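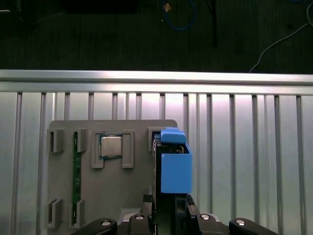
The Night Bus to Tirnmont

The bus left Bulo at twenty past eleven with five people on it. I took the seat behind the driver, put my bag on my knees and kept hold of the envelope inside my coat.

The letter had come in May. It said that my aunt's house was mine, that the roof needed work, and that the key was with the baker, Najafi, on the main street. It gave a sum of money as well, 463, with no word on whether she had left it or owed it. I read it twice at the kitchen table and then went to work.

I had not seen her for years. She used to send me a pair of socks every winter, always grey and always too big. When I wrote to thank her she wrote back about the weather and her hens.

Past the reservoir the road began to climb. A woman across from me peeled an orange and offered me half. I ate it and wiped my hands on my trousers. She asked if I was going home.

"To a house," I said.

"Whose?"

"My aunt's. She died."

She nodded and looked out of the window, though it was too dark to see anything but ourselves. After a while she said she had bought eggs from a woman up there once, 80 of them, for a wedding. The woman had packed them in old socks so they wouldn't break on the way down.

"What colour were the socks?" I asked.

She thought about it. "Grey."

We got in before it was light. The driver put the bags out on the pavement and went off to find coffee. The bakery already had its lamp on, and I could smell the bread from the stop. A girl with flour up to her elbows gave me the key without asking who I was. She said the hens were at the neighbour's and that two of them were laying.

The house was at the top of the lane. The lock was stiff and I had to lift the door to get it open. Inside, by the stove, was a basket with knitting in it. One sock was done and the other had got as far as the heel.

I sat down in her chair and took off my shoes. Then I tried on the finished one, and it was still too big.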